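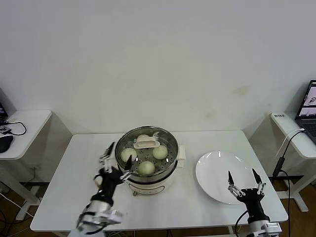 Steamed buns in the electric steamer, with a plate beside it.

August 19, 2024

I moved to Corley in March, and for a long time I ate only bread and cheese in the evening. My neighbor Heino Raudsepp has lived here for 14 years, and he told me that I must learn one warm dish and repeat it until it is mine. I chose buns.

My dough is simple: flour, water, yeast, a little sugar. I let it rest while I write letters to my sister. I steam the buns for 16 minutes, and then I wait 2 more before I open the lid. The first ones I made in this town were hard like stones. Heino ate them anyway, with butter. Next week I will try a filling with cabbage.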